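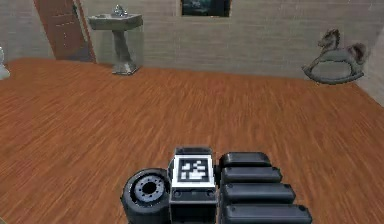 August 25, 2021. Ellirgate scene, stale pose fault again. Thought we'd killed this in February. Watchdog should stop the arm when the tag on the arm end hasn't been seen for 2 seconds. It didn't. Arm carried on down its path on the last good pose until the planner ran out of points and it parked itself. All in sim so no harm done, but the same watchdog build is on the Clallow arm at Mudgway and that one has people walking past it. Looking over the floor towards the sink and the rocking horse the tag is square on the block, high contrast, nothing over it, detector has no excuse there and doesn't need one, pose is good. So start of the trouble isn't detection. Write that down because I spent the first hour on detection.

What I did, in order, more or less:

Ran the reach job as it was left on Monday's config. Fault on the first go. Ran it again without touching anything, no fault. Again, fault. Set it looping and went for lunch. 52 runs, 20 with the watchdog silent. Not rare then. God knows how it passed the acceptance set.

Pulled the logs for the bad ones. In every one the tag age reads small the whole way through, it never climbs. In the good ones it climbs as it should and the stop comes in at 2 s on the dot. So the watchdog logic is fine, it is being told the tag is fresh when it isnt.

Who's telling it. Tag age is worked out in Windivbridge, from the stamp on the pose message. Bridge republishes the last pose if it hasn't had a new one, that was put in to keep the plotter happy. Republish is supposed to keep the old stamp. Suspect it is putting a new one on. Haven't read the code yet at this point, just the messages, but the poses are identical to the last decimal for ages and the stamps march on. A real detection always jitters a bit, even in sim with noise turned right down.

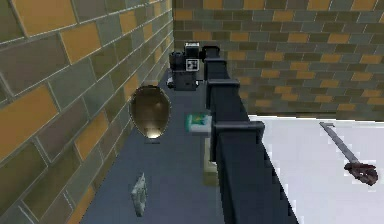 Read the code. Yes. Two paths through the republish bit. One copies the whole message, stamp and all (right). The other builds a fresh message and copies only the position and rotation, so it gets stamped with now (wrong). Which one you get depends on whether the plotter connected before or after the detector started. That's the come and go explained. Start order is a race, nothing to do with the arm or the scene or the lighting, all of which I blamed out loud this morning. Sorry Keith.

Tried forcing it. Plotter first, then detector: silent every time. Detector first: stops properly every time. Did the lot twice with a clean restart between. Happy with that as the cause.

Not happy it was ever possible. The watchdog is meant to be the thing that does not trust anybody and it's reading a time stamp from the one process most likely to be fiddled with. Keith Dunstan came by and said the same, with more swearing. His view is the watchdog should subscribe to the detector direct and ignore the bridge altogether. Mine is that plus a check that the numbers are changing. He thinks the second bit is a bodge which will give false stops when the arm is parked. Probably right, but I'd take a few false stops. Left it unresolved.
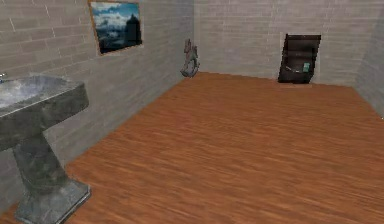 Needed a test that doesn't rely on luck, so wrote one where the view is swung right off the arm and held there. Tag gone completely, no half detections at the edge to muddy it. Looking across to the bookshelf corner does the job, the arm isn't in view at all, just the sink and the picture on the wall and a lot of bare floor, so any pose coming through as fresh is a lie by definition. Start plotter first, start detector, swing, hold, watch tag age. If it doesn't climb, fail. Old build fails it, good. That's the test that should have existed in Feb.

Also ran it with the view swinging back before the limit is up, to see that the stop doesn't come in when it shouldn't. OK on patched bridge. One odd thing: after coming back, the first pose has a jump in it, small, then settles. Filter start up I think. Noted, not chasing it today.

Patch so far:
- bridge copies whole message on both paths
- republished poses get a flag set, watchdog ignores anything flagged
- watchdog refuses to arm at all untill it has seen one unflagged pose
- start order logged (should have been anyway)
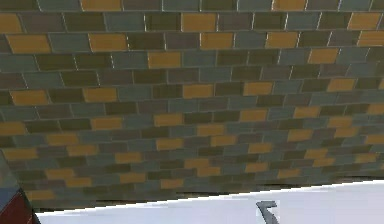

Second one in that list broke the replay tool, which drops any message with a field it doesn't know. Took me far too long to see why replays were coming up empty. Fixed by rebuilding replay against the new message, so old recordings now need converting before you open them. Script is in the tools folder, run it on a COPY. I did not run it on a copy the first time and Monday's recordings are a bit sad now. Logs are intact, only the recordings.

Mudgway. Rang them before doing any of the tidy work. They've pulled the Clallow arm back to teach mode only, key out, until the new bridge is on it. They start everything from one script and it brings up the plotter first, so they've likely been running with no working tag watchdog since install. Light curtain is separate and hard wired and was tested, so not naked, but still. Incident form started, Keith is countersigning.

To do
- rerun the whole acceptance set on patched build, both start orders
- same check on the joint state republish, written by the same person the same week (me)
- decide direct subscription, Keith v me
- convert the rest of the recordings
- take plotter out of the Mudgway start script regardless
- pose jump on reacquire, look at filter reset

Left the loop running overnight with plotter first. Don't close the terminal on the left hand machine please.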